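Prurkitz is a home-built kitchen robot made by Torben Rieger in a shared workshop in Tarcombe. Its movements are first tried in a simulated kitchen.

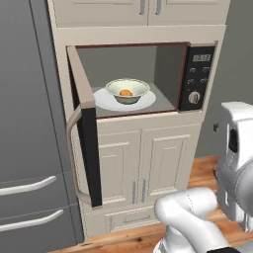 Tarcombe, July 16, 2024

The arm has 12 joints and the control program has 2470 lines. The simulated task uses a bowl with an orange in it.

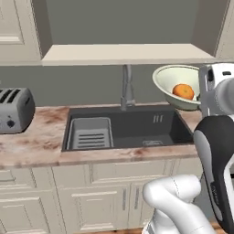

Grip force is set by hand, and the value is kept in a plain text file together with the joint limits.

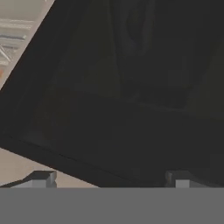 Tõnu Ķēniņš remarked that the joint limits should be checked again before the real motors are connected.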